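The carp table

We got the big table from a house clearance in Hidlow, and it took up most of November to get it clean.
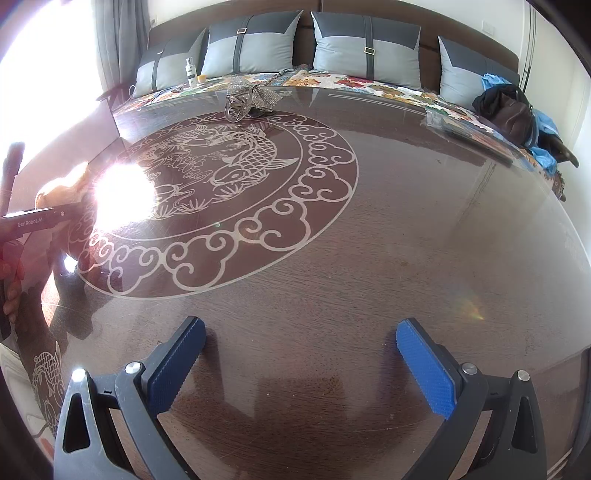
The glass top has scratches I can't shift. I tried 15 minutes with warm water and vinegar, then a polish Colleen Penner lent me, and the carp came up a bit clearer but the marks stayed. New glass would be 400, so it's staying as it is. The cushions are back on the sofa, and I still need felt pads for the legs.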